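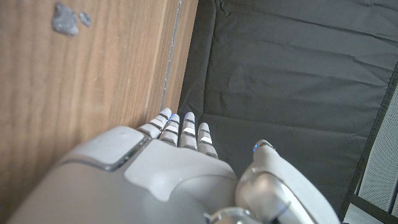

Standar is a grasp planning and hand control package from Turunen, and we have been running version 2 in our lab in Nedstead since March. It takes a depth image and a hand model, proposes grasps or contact poses, and sends joint targets to the hand. Our work is mostly with cloth, so I tested it hardest on the cases where fabric runs up against something rigid. Bringing four slender fingers down to the line where dark gray cloth meets a wooden panel is a good example. The fingers have to stay close together, the wood is hard and the cloth gives, and the two materials need different contact settings within a few millimeters of each other. Most planners I have used treat that whole region as one surface.

Standar does better. You can assign a material class to each segment of the perception output, and the planner keeps a separate force limit for each class. With the limit for cloth set low and the one for wood set higher, the fingertips settled on the edge without pushing folds into the fabric in most of our trials. I ran 137 approaches to edges like this one. Fifty of those were with the default settings, and I would not bother with the defaults again. They are tuned for boxes and bottles.

Installation

Setup took an afternoon. The installer wants its own Python environment and will overwrite your calibration file if it finds one in the default folder. Back it up first. Tiina Rissanen lost hers and had to redo the wrist camera calibration. The manual mentions this on page 5, after the install steps.

Perception

Segmentation is good on plain surfaces and weaker on dark fabric. Soft creases in gray cloth sometimes get split into separate objects. Raising the merge threshold fixes most of it, but then small things lying on a surface can disappear into the background. You have to pick one. I would like to see a threshold per class, the same way the force limits work.

The wrist camera view also includes a lot of the hand itself. Standar masks it out using the hand model, and the mask is clean when the fingers are straight. With the fingers curled it leaves a thin outline, and the planner now and then reads that as an obstacle. Lenni Ojala wrote a short script that grows the mask by 5 pixels. We run it all the time now.

Planning and control

Planning is quick enough that I stopped thinking about it. The preview window shows the planned path over the live view, and you can drag a single fingertip target and replan. I use this more than anything else in the package. The thumb is handled separately from the fingers, so you can park it out of the way for edge work.

Logging is the weak part. Joint targets and measured positions go to two different files with different clocks. Lining them up by hand is tedious, and support told me a fix is planned but gave no date.

Compared with Nutmont

We used Nutmont before this. It has better logs and a nicer scripting interface, and it is still what I would pick for a simple two-finger gripper. For a full hand near soft material, Standar is easier to get working.

Rating: 4 out of 5
Reviewed by Aino Sjöberg, 18/09/2026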